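Skip to content
Search this site
Type and press enter
Search

Zeltumard workshop gathers examples of picking for a learning system

Last updated in September

A small workshop in Zeltumard has begun to gather examples of robot picking on a scale that it could not manage one year ago. The work is done by Hondon, a firm which until now was known in the town for repairing packing lines. The examples will be used to train a system called Jikano, which has to decide where a robot should put its fingers when it must take one thing out of a bin full of different things.

One example is called an attempt. In each attempt the arm goes down into the bin, closes the gripper and lifts. The camera pictures from before and after, the position of every joint and the result are saved together. The result can be only a pick or a miss. Hondon has set itself a target of 400 good attempts for every set of objects, and it has finished 17 sets since the work started in spring. When a set is finished, the objects go into a box with a number and new ones are brought out.

The objects are ordinary. Most of them were bought in toy shops and household shops in Zeltumard, and a few came from the firm's own shelves. They are chosen to be different in shape and surface. According to the project notes, the team looks mainly for three kinds of difficulty: things that roll, things that shine, and things that are too wide for the gripper if it comes from the wrong side. A soft object is included only in some of the sets, as the present fingers are hard and can leave marks.

The question of shine has taken much time. A shiny object gives a different picture to the camera when it is turned a little, and the system then believes that it sees an edge where there is no edge. The bin itself is also of metal, and this makes the problem bigger. It was proposed in the beginning to paint the inside white, but the firm decided against it. The customers for whom Jikano is intended use worn metal bins, and the examples should be near to what the robot will meet in their buildings.

Attempts that fail are kept. This was not so in the first weeks, when the operators deleted every miss in order to save space on the disk. The system trained from those files was very sure of itself and often wrong. After the misses were kept, it began to give lower marks to bad places, for example the thin edge of a plate that lies close to a wall. In the last test before summer Jikano was given a set that it had never met before, and it made 337 picks in 400 attempts. The earlier version was tested with the same objects, and its result was lower by 52 picks.

The team says that the remaining misses are mostly near the walls and in the corners. There the gripper has little room, and the arm must stop before its housing touches the rim. A person can tilt the hand or push the object to the middle first. Jikano does not yet know how to push. A second kind of example is therefore planned, in which the arm moves an object without lifting it, and the new position is saved in the same way. It is not decided whether these examples will be mixed with the others or kept in their own files.

An operator is present during all the work. The day starts at 8 a.m. with a check of the camera and of the position of the bin, which must stand in the same place every time. If the bin has moved by the width of a finger, the saved positions are of no use, and the attempts made after the last check are thrown away. The operator also mixes the objects by hand after each series, so that the system does not learn one arrangement by heart.

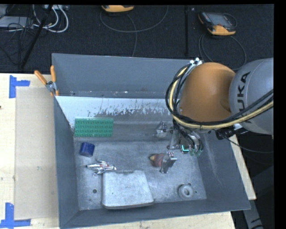 Text: our technology correspondent, Zeltumard
Local business desk

The bin now on the table holds a mixed set. Among the pieces are a green building-block plate with round studs, a short dark blue cylinder and a shiny silver toy that resembles an aircraft. The arm, which carries the name KUKA, works with two silver fingers, and one of them is beside a small reddish-brown object shaped like a pear. Blue tape marks corners on the wooden table top to the left of the bin.

The mixed set is the first one that will be shared outside the firm. Kuruc, a training centre for technicians in the same district, will receive the files in order to teach its students how such material is checked. The students will look at the pictures from before and after each attempt and will say whether the saved result is right. Hondon will correct its files if mistakes are found, and the number of corrections will be given in the notes.

The firm has not said when Jikano will be offered to customers. The gathering of examples continues through the winter, and the next sets will contain more flat objects.

We use cookies to remember your settings and to count visits. Accept all | Manage settings

Get the local business news by email. Enter your address to subscribe.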